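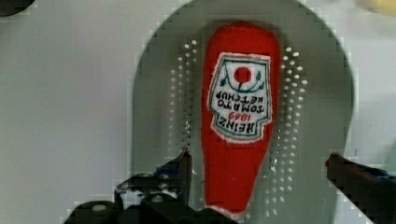

Office Leasing Coordinator wanted, downtown Rendmont

Posted October 24, 2016

Hi, I'm Noemi Delacroix and I run a very small commercial leasing shop on Vallejo Street. There are 2 of us right now and we need a third, pretty badly!

We find office space for tenants, mostly small outfits: dentists, bookkeepers, a couple of nonprofits, one guy who repairs violins. We also handle leasing for the owners of the Limerberg Building, which has kept me hopping since September, when its biggest tenant gave notice and I suddenly had a whole floor to fill. I've been doing the tours, the paperwork and the phones, and the phones are losing.

What you'd be doing: answering calls and emails from people looking for space, setting up tours (and leading them once you know the buildings), keeping our listings current, chasing signatures, and tracking renewal dates so we don't get surprised again. You'd also take over our tenant wikis. Wikis, plural, because I started one and then started another one. Please merge them. Loading dock hours are in one and the elevator contacts are in the other and it drives me up the wall.

You don't need a real estate license. If you want one later I'll pay for the course. I do need somebody who writes a clear email, is fine talking to strangers, and can read a floor plan or is willing to learn. Knowing your way around a spreadsheet would help a lot. If you've worked a front desk, a title office or a property management job, tell me about it. You'll be walking between buildings most days, so bring decent shoes.

The job is 20 hours a week to start, weekday mornings from 9, and I'd like it to grow to full time if the spring goes well. Pay is $650 every two weeks. No commission at first, but we can talk about that once you're bringing in tenants yourself. Parking is in the lot behind us and it's free.

To apply, send me a resume and a few lines about the worst office you ever worked in and what you would have fixed. Skip the formal cover letter, I don't read them very well. You can also drop it off in person, second door past the bakery, buzzer marked Leasing. I'm usually in until lunch, and if I'm out on a tour just slide it under the door.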